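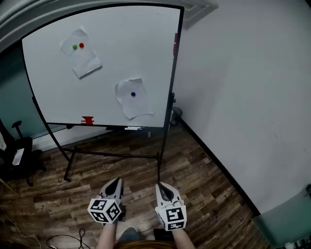
Handheld grippers at the whiteboard station, Plosamau lab.

## Station 2, calibration and upkeep

Helmi Mäkelä runs the handheld cell at Plosamau. Each gripper carries a cube with fiducial markers, and jaw pose is solved from the cube faces. Whiteboard tasks use paper sheets and magnets.

- Cubes are wiped before each shift. A scuffed face is reprinted.
- Jaw opening is checked against a 30 mm gauge block; tolerance is 0.4 mm.
- Handle screws get low-strength threadlocker every June.

Spare jaws are kept in drawer 602.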